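Foltham Automation
Products > Cells > Board Service > Prarnuvent 2

Prarnuvent 2 Board Service Cell
Order code: PRV-227
Equipment page, revised 7th November

Overview

The Prarnuvent 2 is a bench cell for handling memory modules and other small parts inside open computer chassis. It uses a single collaborative arm, a two-finger linkage gripper, a camera near the wrist and a fixture plate for modules. The cell is supplied without a guard enclosure. A risk assessment of the finished installation is the responsibility of the operating company.

This page covers setup, routine care and finger replacement. Programming is covered in the Skernora controller manual. Electrical drawings ship with the cell.

Scope of supply

Arm and controller, with Skernora cell software installed
Gripper with one pair of fitted fingers and one spare pair
Wrist camera and bracket
Worktable, aluminum profile top
Module fixture plate, printed
Auer tool kit: hex keys, torque driver, feeler gauges
Calibration target

The chassis clamps are ordered separately. Specify the case width when ordering.

Setup

Level the worktable before the arm is powered. The profile top must not rock when a loaded case is placed on it. Lock the feet and check again.

Bolt the fixture plate to the table rails beside the chassis position. The plate can go on either side, but the side must match the setting in the cell file. If the plate is moved later by any amount, reteach all slot positions.

Lay the case on its side with the panel off and the board facing up. Push it against the stops and close the clamps. Cables that cross the memory area should be tied back or tucked toward the drive bays. Unplug the case from its power cord and wait for the standby light on the board to go out.

Run the camera calibration with the target at table height, then again with the target resting at board height inside the case. Both results are stored. The software will not start a job with only one.

Approach and clearance

Set the approach height so that the closed fingers clear the tallest part on the board by at least 9 mm. Memory latches, socket load levers and capacitors are the usual obstructions. Measure with the latches open. Heat sinks must come off before the job if they stand inside the travel area of the linkage. The links swing wider than the housing when the fingers open, so check clearance with the gripper fully open as well as closed.

Boards mounted at an angle to the table rails need a rotated work frame. Teach three points: two along one memory slot and one at the far end of a neighboring slot. Do not use the edge of the case as a reference.

During first moves, keep speed at the teach setting and hold the enable switch. Stop if a finger touches a latch from the side.

The fixed view shows the arm over a desktop case with the fixture plate to its left; the two close views are from the gripper, at server boards.
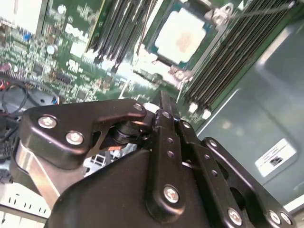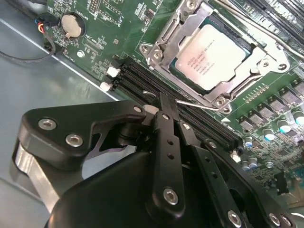
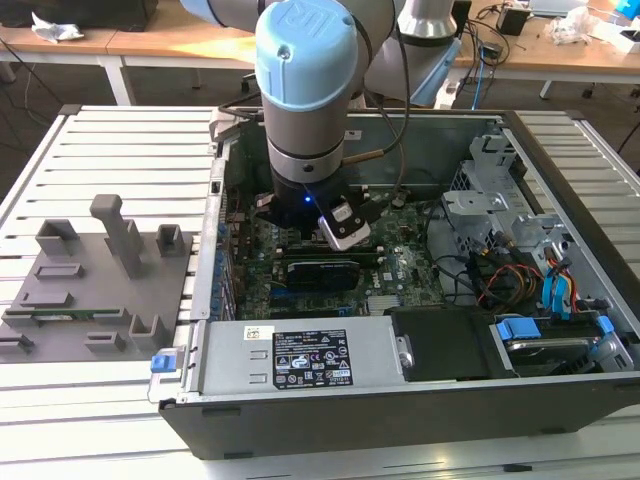

Routine care

Every shift: Wipe the fingertips with a lint-free cloth and isopropyl alcohol. Check the tip pads for cuts. Confirm that the cable at the wrist moves freely through the full rotation used by the job.

Every week: Check each linkage screw with the torque driver at the value on the card inside the tool kit. Do not use thread locker on the pivot screws. Blow dust off the links with dry air at low pressure, with the gripper moved away from any open chassis.

Every 1000 cycles: Measure finger play. Close the fingers on the gauge block, push sideways by hand and read the gap at the tip. Replace the pivot bushings if the gap is over the limit on the card. Repeat the board-height calibration afterward.

Every January, or at the annual shutdown if this is earlier: Replace the wrist cable. Inspect the fixture plate for worn slots. Printed plates wear first at the slot mouth, and a module that leans in its slot will be picked crooked.

Replacing the fingers

1. Move the arm to the service position and release the gripper from the software. Power down the controller.
2. Support the finger and remove the lower screw, then the pivot screw. Keep the washers in order.
3. Fit the new finger. Start both screws by hand before tightening either one.
4. Tighten the pivot screw first. The link must swing under its own weight.
5. Repeat on the other side. Fingers are matched and must be changed as a pair.
6. Power up, run the open and close test, and reset the cycle counter.

Fault notes

Fingers close but the job reports no part: clean the pads, then check the grip width in the cell file.

Module drops at the slot: usually slot teaching. Check the work frame before changing the grip force.

Camera finds the slot with an offset that grows along its length: the work frame is rotated. Reteach it.

Spares

Finger pair, pivot bushing set, tip pads, wrist cable and fixture plate are stocked at Foltham. Quote the order code and the serial number on the controller door.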